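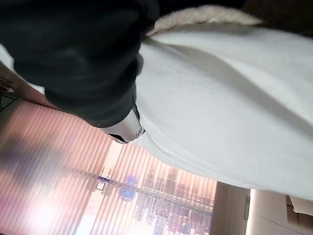

Ticket 900: White fabric with fleece trim, lint after washing

Opened by: Kanako Katayama
Product: Tostarier, white with cream fleece
Status: open

The fleece part leaves small fibers on dark clothes. I washed it 4 times by the instructions, always alone. The white side is fine, only a little fuzzy as when I bought it. I would like to know if I must brush the fleece, or if the piece has a defect.

Reply from Emiliano Salinas: Please wash it once more with no softener, and let it dry flat. Do not use the dryer. Then shake it well outdoors and write to us again.

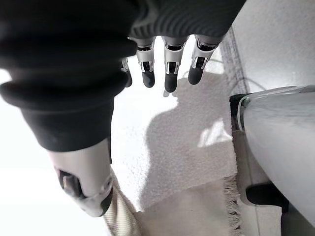 Tsuchiya, May 25, 2022

I did as you wrote. There are fewer fibers now, but I still find them on my black sweater. Please keep the ticket open.

Kanako Katayama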